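Most of us own more winter clothing than we wear. When a coat closet gets full, the usual answer is a bigger closet. I think the better answer is a mending kit and a little patience.

A knit hat costs 14 dollars new and gets replaced at the first loose thread. Closing a small hole takes one evening and some matching yarn. My grandmother fixed hats until the yarn gave out – then she unraveled them and made mittens.
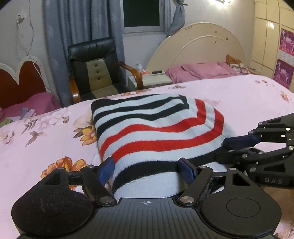

CINPORT, February – The town library here started a repair table on Sunday afternoons. Selina Eder, who runs it, has logged 105 items so far, most of them hats and sweaters. The table costs the library around 100 dollars a month.

I would like to see the schools do the same. Sewing was dropped from the middle school years ago, and many adults in town can't darn a sock. One class a week would fix that. The machines are still in storage on Weerasinghe Street, and the school board should vote to bring them back.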